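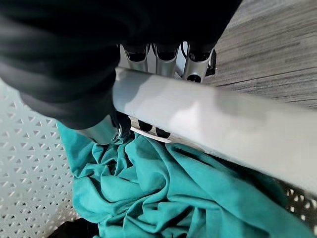
4 Installing the Folero wall-mounted drying rack

4.1 Before you start

This section covers mounting the Folero drying rack on a timber-framed or masonry wall, fitting the rails and setting the line tension. Section 5 covers the Trukico ceiling version. The two models use different brackets and the parts are not interchangeable.

Read through to the end of 4.6 before drilling. The bracket spacing depends on which rail set was supplied, and the holes cannot be moved once the cover plates are on.

Tools required:
Drill with 2 mm pilot bit and masonry bit to suit the plugs
Spirit level
Stud finder (timber-framed walls only)
Tape measure and pencil
Hex key (supplied, taped inside the left cover plate)

CAUTION: Check for electrical cable and water pipe behind the wall. Laundry walls commonly have both at tap height. If the location of services is not known, have it checked by a licensed tradesperson before drilling.

4.2 Choosing a position

The rack can be fitted indoors or on a covered verandah. It is not rated for full exposure to weather. Coastal installations should use the Gbeho stainless fixing kit, sold separately.

Allow 82 cm clear in front of the wall for the arms at full extension, and 14 cm above the top rail for the locking lever. Do not mount the rack directly over a gas heater, a cooktop or a hot water unit.

Check the swing of any nearby door with the arms folded out. A door that strikes the arm will bend the pivot pin, and this is not covered by the warranty.

4.3 Marking and drilling

1. Hold the paper template against the wall at the chosen height. Tape the top edge.

2. Level the template using the printed centre line. Do not level from the top edge of the paper, as the trim varies.

3. Timber-framed walls: locate the studs and slide the template sideways until both bracket columns fall on a stud. If the stud spacing does not suit, fix a backing board to the studs first and mount the brackets to the board.

4. Mark all bracket holes through the template and remove it.

5. Drill the holes. For timber, use the pilot bit only. For brick or concrete, drill to the full depth of the plug, clear the dust and press the plugs in flush.

NOTE: Do not fix into plasterboard alone, with or without expanding anchors. Drill into the brick and keep clear of the mortar joints.

4.4 Fitting the brackets and arms

1. Fix the left bracket with the upper screw first. Leave it a half turn loose.

2. Fix the right bracket the same way, then lay the level across both and adjust.

3. Fit the remaining screws and tighten all of them by hand. Power drivers will strip the plugs.

4. Hook the arms over the bracket pins. The arm stamped L goes on the left.

5. Push each arm up until the spring catch clicks. Pull down firmly on each arm to confirm it has locked.

CAUTION: Keep fingers clear of the pivot when folding the arms. The arms drop quickly once the catch is released.

4.5 Fitting the rails and lines

1. Slide the front rail into the arm ends and tighten the grub screws with the hex key.

2. Feed the line through the first eyelet on the rear rail, leaving a tail for the knot, and run it back and forth through each eyelet in turn.

3. Pass the end through the tensioner and pull it through until the slack is gone.

4. Turn the tensioner clockwise until the line no longer sags under a wet bath towel. Do not overtighten. A bowed front rail means there is too much tension on the line.

5. Trim the free end and seal it with a flame or tape.

New line stretches. Tension it again after the first few loads.

4.6 Checking the installation

Fold and extend the rack several times. The arms should move evenly and both catches should engage without force. If only one catch engages, the brackets are out of level. Loosen the lower screws, correct and retighten.

Do not hang from the rack or allow children to use it as a climbing frame. Spread heavy items such as doonas and beach towels across both sides.

4.7 Routine care

Wipe the rails with a damp cloth and mild detergent. Do not use bleach or abrasive cream, which dull the colour of the coating. Check the wall screws every October and after any knock. Put a drop of light machine oil on each pivot at the same time and wipe off the excess.

Replace the line if the outer sheath has split. Replacement line (part 85) is available from the Dernwood service counter.

Section revised June 17, 2021. Template drawings by Eimear Moriarty.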